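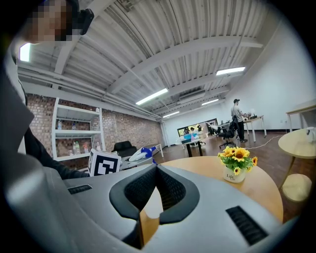 Fig. 3. Hand-held gripper at the round table, finger pad open, marker cube beyond its left shoulder.

Section 3: Getting the gripper ready for a club session

I wrote this part of the Pusitside club guide in June 2021 and I've fiddled with it ever since, so if your printed copy doesn't match, go by this one. You'll need the hand-held gripper, the marker cube, a charged battery and the Hultine logging program on the club laptop (the old version won't open our files, sorry!).

1. Look over the finger pad before you switch anything on. It's the soft black bit shaped like a U, and it should open upwards into a clean V. Pick out any fluff or crumbs with your fingers.

2. Check both vent grilles on the grey body. I had my sleeve over the bigger one for a whole practice round and got a very warm gripper for my trouble.

Caution: never poke anything through the slots, not even a cable tie.

3. Put the marker cube where the camera will see at least one printed face full on. Two is better. If you turn it, start a new log.

4. Choose something to reach for. The pot of artificial sunflowers with "Life" on it is my favourite practice target, as the pot is a nice easy shape and the leaves spilling over the rim make you think about your approach.

Note: grip the pot, please, and leave the petals alone.

5. Start Hultine, type in your team number and wait for the counter to reach 16. Then squeeze the handle gently, three times, and let go.

6. Do one slow reach without closing the pad, then one where you do. Save both under the same name. Mine usually end up called something daft, but the Vadard judges only look at the number on the end.

If you get error 578, the program has lost sight of the cube. Move your arm out of the way first (it's nearly always an arm), then press Retry. If it comes straight back, check the lights over your table and try again.

Packing up: battery out, pad left open, cube back in its bag. Changing the finger pad is in Section 4, along with the Sproģis spares list.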